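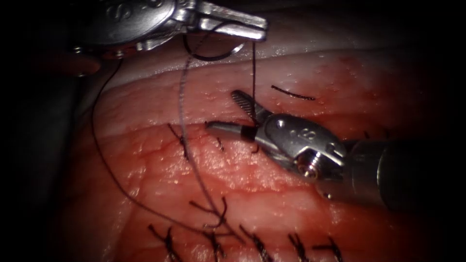

How often should the wrist on a needle driver be checked? Before every session, and again the moment it feels even a little stiff.

Ynyr Foulkes had written that on a card and taped it over the bench at Plorkard, where it had hung since October, and he still read it each morning with real pleasure. He loved wrists! All those tiny pins and screws, and a whole hand's worth of movement packed into something he could close his fist around.

The driver on the bench was number 2318, and Peng had sent it down with a note. "Drags when it turns left. Stitches fine, but I can feel it."

"She can feel it," Ynyr said to Kallum, delighted. "Isn't that marvelous?"

Kallum, three weeks into the job, was holding the lamp. "The test said it passed."

"The test only asks if it gets there. Peng cares how it gets there." He turned the wheel at the back and watched the jaws swing - right, smooth as butter, then left, and there it was, a hitch no bigger than a held breath.

"Oh, I saw that!" Kallum leaned in so fast the lamp knocked the tray.

They flushed it for 25 minutes, then let it drain, then worked it through 30 slow turns with the Uveo gauge clipped on. The needle on the dial crept, shivered and settled. Ynyr made him do the last ten with his eyes shut.

"Nothing," Kallum said. "It just goes."

"Write that down, then. And take it up to her yourself - she'll want to try it while you're standing there."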